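Havadside Center Redevelopment: Frequently Asked Questions

Last updated January 24, 2023

What is being proposed?
Imholm, the owner of Havadside Center, has filed a site plan amendment to convert the former department store at the north end into smaller units. The filing also covers a new loading area and changes to the parking layout. No residential use is included.

Who are the new tenants?
Two leases are signed. Wokel, a home goods retailer, will take the largest unit. Tang, a restaurant now operating on the upper level, will move to a ground-floor unit with its own entrance. The remaining units are being marketed and no names will be released before signing.

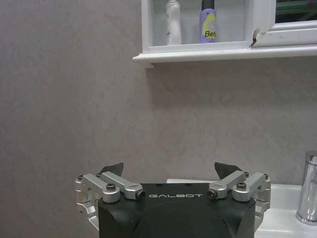

GALBOT gripper, front of housing

How many parking spaces will there be?
963 after the work is complete. The current layout loses 100 spaces to the loading area and the new drive aisle – this reduction is already included in the figure. The zoning code permits shared parking between retail and restaurant uses, and the application relies on that provision.

Will existing stores close during construction?
No. Work is divided into 4 phases so that each open store keeps at least one public entrance. Temporary walkways will be marked and lit. Deliveries to existing stores move to the east drive during the second phase.

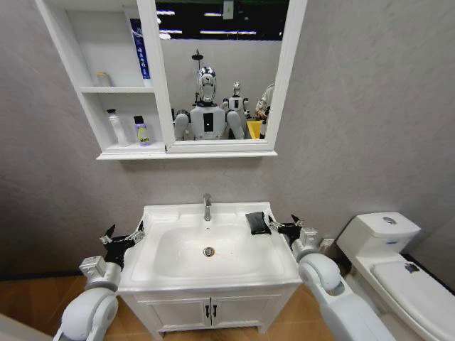
White sink vanity and wall cabinet with mirror

What hours will contractors work?
Exterior work is limited to weekdays, 7 a.m. to 6 p.m. Interior work may continue later if it cannot be heard at the property line. Requests for night paving need separate approval from the building department.

Does the plan require a public hearing?
Yes. The hearing was opened in December and remains open for the traffic study. Owners of property within 200 feet of the site receive notice by mail. Written comments are accepted until the hearing is closed.

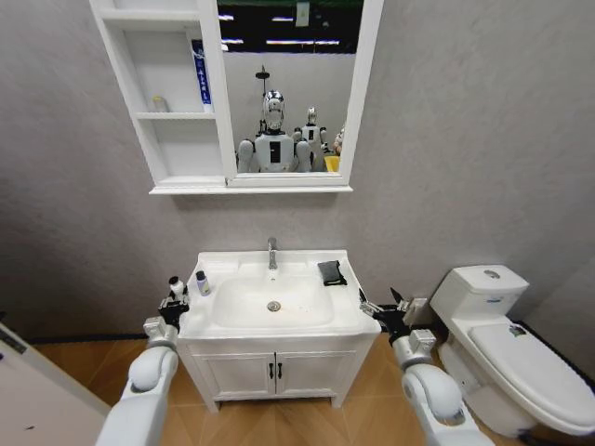 Mirror cabinet above the vanity, toilet at right

I lease a unit in the center. Does my common area charge change?
Not during construction. Capital costs for the conversion are excluded from common area charges under the standard lease. Tenants on older lease forms should check the definitions section – the wording differs.

Who handles leasing questions?
Olanrewaju Afolabi, leasing manager, at the center office on the lower level. Requests for floor plans should state the unit size needed and the intended use.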